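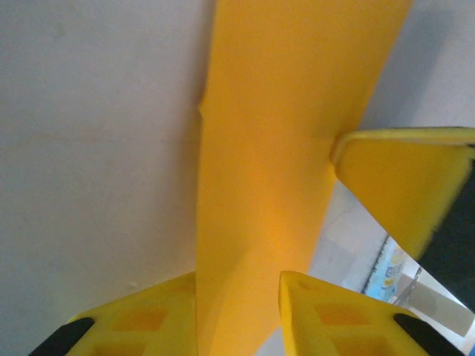

When Two Robot Arms Disagree

A robot arm can be very strong and very exact and still make a mess of a sheet of paper. This page is about one fault that happened at Welwood, a workshop where pairs of robot arms are taught to handle thin, flat objects. The fault was small. It took most of May to find.

What the job was

Two arms had to take hold of the same sheet, lift it and move it without creasing or tearing it. Each arm ended in a gripper, which is the part that does the work of a hand. The gripper fingers were yellow and had square pockets molded into them. The pockets make a finger lighter and let it bend a little when it presses on something.

Thin sheets are hard for robots. A block keeps its shape when you push it. A sheet folds, slides or curls, and it does this differently each time.

What went wrong

The program told both arms to grip the sheet and then pull gently outward until it was flat. On most tries this worked. On some tries the sheet tore near one edge. On other tries it slipped out of one gripper and swung from the other.

Kenneth Gunn, who ran the tests, first thought the motors were too strong. He cut the pulling force in the program from 100 percent to 40 percent. The sheets tore less often, but they still tore. That told him the force was part of the problem but the cause was somewhere else.

Two arms, two clocks

A robot arm does not decide things all the time. It checks its position, works out the next move and sends a command to its motors. Then it does the same again. The arms at Welwood did this 200 times every second.

Each arm had its own small computer, and each computer had its own clock. The clocks were supposed to match. A program called Neltent compared them when the arms were switched on and set them to the same time.

The trouble was that Neltent did this only once. Clocks in computers drift, which means that one runs very slightly faster than the other. After a long session the left arm was 90 milliseconds ahead of the right arm. A millisecond is one thousandth of a second, so 90 of them go by faster than you can say "go."

For a person, that gap hardly matters. For two arms holding one sheet, it does. The left arm started to pull while the right arm was still closing its fingers. Either the right gripper had no firm hold and the sheet slipped, or it closed on a sheet that was already moving and the sheet tore.
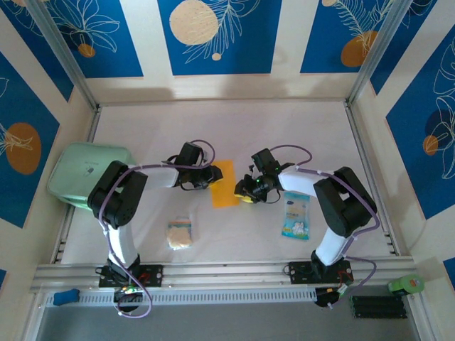

The two arms reach in from the near rail, with the orange sheet between their grippers.

How it was found

Jeanie Niven looked at the log files. A log is a list that a machine writes of what it does and when. She put the left arm's log next to the right arm's log and compared the times. Early in each session the two lists lined up. Later they did not. Nearly all the torn sheets came from late in a session – the same part where the lists had moved apart.

How it was fixed

Two changes were made.

1. Neltent now compares the clocks again before every lift.
2. Neither arm may pull until the other has sent a message saying that its fingers are closed. If the message does not come, both arms stop and hold still.

The second change is the safety rule. It still works if the clocks are wrong. Engineers call this an interlock. A microwave oven has one too: it will not run while the door is open.

Words to know

Gripper: the part at the end of a robot arm that holds things.
Drift: a slow change that makes two clocks or sensors stop matching.
Log: a record a machine keeps of its own actions.
Interlock: a rule or switch that blocks one action until another is complete.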